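Home Contents A–Z Kitchen & Table Contributors Search

Coaster (drinks)

A coaster is a small flat mat, usually round or square, that goes under a cup, glass or bottle to protect the surface beneath it. I've been writing the table entries for the Serkside encyclopedia for a good while now, and this is the one I kept asking for (Babar Bugti had it down for himself, then swapped it with me for Colander, bless him). I own far too many of the things and I'm not sorry!

The word covers everything from a bit of printed card in a pub to a turned hardwood disc you'd happily give as a wedding present. It also gets muddled with three neighbours. A place mat sits under a plate and is much bigger. A trivet stands under hot pans and has to cope with proper heat. A saucer belongs to its cup and is there for drips and the teaspoon. Plenty of people use a coaster as a saucer, and I've seen a large one pressed into service under a small teapot, which I do myself most mornings.

Name

The older use of the word, at least the one I find most fun, is for a low round tray or stand that held a bottle or decanter and was slid along the table from one diner to the next after the cloth came off. It coasted round the company, so to speak. Old ones turn up with a wooden base and a silver or lacquered rim, often with baize underneath so they'd glide. "Wine coaster" or "bottle coaster" still means that taller, gallery-sided sort in the antiques trade, so if you're searching for drinks mats and keep getting silver, that's why.

In Britain you'll also hear "drinks mat", "beer mat" (card, mostly) and plain "mat". My nan said "stand" for all of them. See also: Beer mat; Decanter; Place mat.

What it does

There are two jobs. The first is catching water. A cold glass in a warm room gathers condensation, which runs down and pools in a ring round the foot, and if that ring sits long enough on shellac or wax you get a white bloom in the finish. The second is slowing heat. A mug of tea can mark the same sort of finish by softening it and trapping moisture underneath.

A third job gets less attention and I'd like to stick up for it: scratches. Unglazed foot rings on pottery mugs are like fine sandpaper, and dragging one across a polished table every day will do it no favours. Even a laminate or melamine top, which shrugs off water, can get dull patches that way.

Shape

Round and square are the usual ones. Rounds suit glasses and look less fussy when they're left out, while squares stack neatly and are easier to cut from sheet material, so slate, cork-backed board and leather are often square. Most are flat. The better ones (my opinion, but I'll defend it) have a bit of a profile to them, either a raised lip at the edge to hold the drips in or a dip in the middle.

Turned wooden coasters are where this gets lovely. A turner with the disc spinning on the lathe can cut in rings very easily, so you find grooves, beads, steps and shallow bowls, all running concentric with the edge. A groove gives the water somewhere to go. A raised ring holds the glass up out of it. A hollow in the centre is prettier than it is useful, if you ask me, and with a narrow glass it can make things tippy. Do try your own mugs on one before you buy a whole set!

Materials

Wood. Warm to look at, quiet when you put a cup down, and kind to thin glass. It does need a finish. Oil gives a soft look and can be topped up at home, while lacquer is shinier and keeps water off the wood itself until it chips. An unfinished wooden coaster will go dark and may cup, meaning the edges lift or the middle does, after which it rocks for ever.

Rattan and cane. Light, cheap, cheerful, and they've come right back in. The weave lets air under the glass, but it lets water through as well, so an open one on a waxed table is more of a gesture than a defence. Strand ends work loose at the rim with use. Snip them with nail scissors and don't pull, or you'll have half the edge in your hand. (I pulled. It was a Duman one and I'd only had it since August.)

Cork. Grips well, drinks up a fair bit, stains if you look at it. My everyday choice for the bedside.

Slate and stone. Handsome and heavy. They must have feet or a soft backing, and the backing must still be attached, so check it now and then. A slate coaster that has lost its pads will scratch the very table it's meant to be looking after.

Ceramic. The glazed sort sheds water straight off the edge, whereas the unglazed sort soaks it up and needs airing.

Felt, leather and cloth. Soft and silent. Crocheted ones wash beautifully. Leather marks, and some people like that.

Card. The pub beer mat, made from wood pulp board and meant to be used up. Collectors have a whole world of their own and I've left it to the separate entry, which Shabnam Tarar is writing and which is already longer than this one.

Silicone. Sticks to nothing and everything. Attracts hair.

Sets and storage

Coasters are mainly sold in sets, often with a holder. I've never kept a full set together for more than a year, so I gave up and now mix them on purpose: a couple of wooden ones, a woven one, whatever's to hand. It looks perfectly nice as long as something ties them together, and the easiest thing is colour. Reddish woods and honey-coloured cane get on well. Black slate with pale cork does too. What looks odd to me is a matching set with one stranger in it.

As to size, take the base of your biggest mug and add a finger's width all round. Coasters of 100 mm across will do for nearly everything in an ordinary cupboard. Anything much smaller and the glass ends up half off it by the second sip. Big bottle-sized ones are handy in the middle of the table for a jug or a candle.

Care

Wipe wooden ones with a cloth that's barely damp and dry them straight afterwards. Never leave them in the bowl, and please, never in the dishwasher. Crumbs and dust settle in turned grooves and in the centre hollow, and a dry pastry brush gets them out better than any cloth. For sticky rings (blackcurrant squash is the worst) use a little washing-up liquid on the cloth, then a clean wipe.

Oiled wood wants a thin coat of food-safe oil now and again. Rub it in, leave it for 20 minutes, then buff off whatever hasn't sunk in. Skip this with lacquered ones, as the oil just sits on top and goes tacky.

Woven coasters can be brushed, or shaken out of the back door. If one has gone out of shape, mist it lightly, press it under a heavy book and leave it until it's quite dry. The Weltinar catalogue in my kitchen has flattened more rattan than it has sold me.

Cork can be scrubbed gently with bicarbonate of soda in warm water. Stand it on edge to dry or it'll curl.

Manners

Should you ask guests to use one? People feel strongly about this. I put them out before anybody sits down, close to where the glasses will land, and most folk use them without a word said. Handing a coaster to someone who has already put their drink down is a sharper thing and I'd save it for the good table. On a hard-wearing top I leave it up to them.

Related entries: Baize; Beer mat; Cane weaving; Decanter; Lathe; Place mat; Saucer; Trivet; Water marks, removing 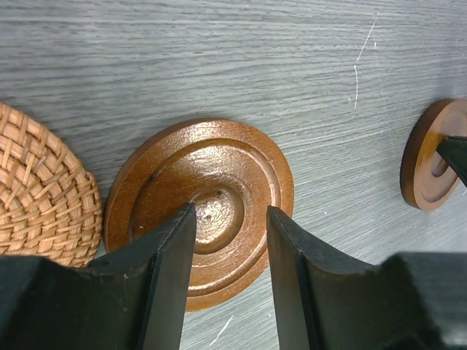

Vol. 3, p. 406

Coasters in lacquered wood and woven rattan, on a light grey wood-grain tabletop. The middle one shows the stepped style of profile I was going on about under Shape, with a flat outer rim, then a grooved channel, then a raised ring and a shallow hollow in the centre, all in a glossy reddish brown. A few dark specks have settled in the hollow (pastry brush!). The rattan one on the left has some loose strand ends along its rim, so it's a candidate for the nail scissors too. For how the over-and-under weaving is done, turn to Cane weaving.

Contact the editors | © Serkside | Site by Codik | Back to top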